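Workshop tips: cloth handling for the two-arm bench

Skilbridge Robotics Club, bench notes. Updated 26 April 2024.

These tips are for members working on the Rondano task, where a pair of small arms has to fold a yellow cloth on the white table. They assume you have finished the motor setup sheet and can already move both arms from the leader handles. Read the section on tape before your first turn.

Taping the fingers

Bare plastic slides on microfiber. Wrap blue painter's tape near the tips, pulling it snug as you go, and press the end down with your thumbnail. Keep the wrap short. Tape that runs too far down the finger gets in the way when the gripper closes, and it leaves glue in the corners. Change it when the edges start to lift or when lint has built up on it. A roll lives in the drawer under the bench, next to the hex keys. Put it back there.

If you peel off old tape and find glue on the finger, wipe it with a little rubbing alcohol on a paper towel and let it dry before you wrap again.

Picking up the cloth

Come in at a corner or an end. A grip in the middle of the cloth lifts a lump, and the lump is hard to lay flat again. Lower the tips until they touch the fabric, close slowly, and stop closing when the cloth is held. Squeezing harder only heats the motor. Lift a short way and look at the wrist camera view before you go any further.

For the long fold, bring in the second arm once the first has a firm hold. Keep the two wrists apart and watch the camera cables. A cable that loops wide is fine, but one that has slipped between two links has to be freed with the power off. 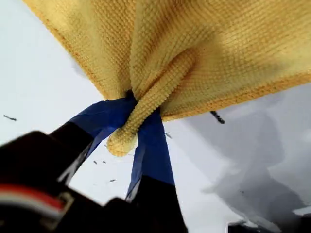
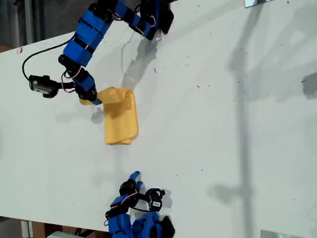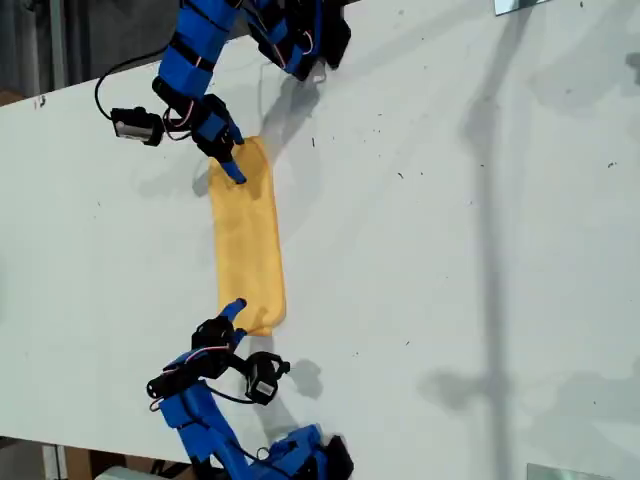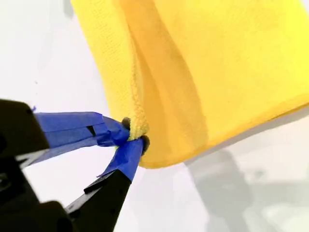 Yellow cloth and blue-and-black arms on the white table, second and third pictures. The first and fourth are close views of the cloth held in taped gripper fingers.

Keeping the table usable

Crumbs and bits of tape show up as dark specks on a white top, and they stick to microfiber. Brush the table before each set of runs and shake the cloth out over the trash can. Wash cloths by themselves in warm water with no fabric softener, which makes them slippery. Hang them to dry.

Shadows matter more than most new members expect. Leave the lamp and the stand where they are between runs, and keep your own hands and sleeves out from over the table. If you have to move the lamp, write it in the log and start a new set.

Recording runs

Each pair gets 8 runs, then the next pair takes the bench. Start every run with the cloth in the position given on the card. If a run goes wrong, let it finish, mark it as failed in the log and keep the file. The Chaturvedi Cup entry needs 400 runs in the folder by the end of May, failed ones included.

Save to the club drive under Prulitex, in the folder for your pair. Do not rename files after saving.

Shutting down

Lower both arms to the rest position before you cut the power, or they will drop. Fold the cloth by hand and put it in the bin with the spares. Check the bracket screws on both wrist cameras and snug up any that have worked loose. The small driver fits all of them.

Report a motor that clicks or runs hot on the sheet by the door, with the arm and the joint number.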